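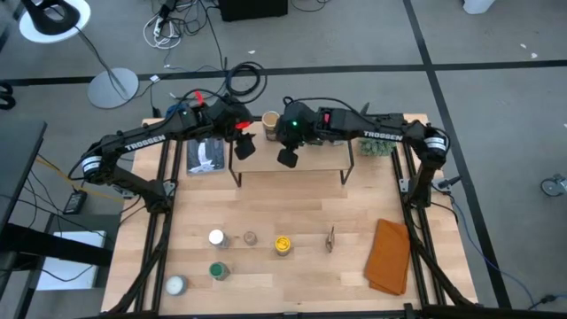

Gresell Mini Riser Shelf

Small raised shelf, wood top, thin black legs. For a desk, a side table, back of a worktop. Lifts your stuff up off the surface and leaves room for bits underneath.

Item no. 955
Finish: wood / black legs
Top is oiled, not laquered
Ships flat, four screws, key in the bag

Good with
- Nalton grass tuft, artificial, green. No watering. Dust it now and then.
- Turkholm floor lamp, round white base, black arm, white shade. Item 104. Bulb sold seperately.
- Seo hand towel, orange. Wash before first use, color runs a bit the first time.

Care
Wipe with a damp cloth, dry right after. No bleach. Hot cups leave rings, use a coaster. Re-oil when the wood looks dull.

Set up
Legs on first, finger tight. Stand it on something flat, then tighten. If it rocks, loosen all four and start again. Don't overtighten, the wood is soft.

Not for sitting or standing on. Not for outdoors.

Stock
65 left of this batch. Next lot in June, same size, same legs. Orders over 1000 pieces, write to Nosipho Mokoena in trade sales for a quote.

Returns: unused, in the box, with the screws please. Spare screws and keys are free, just ask and give the item number.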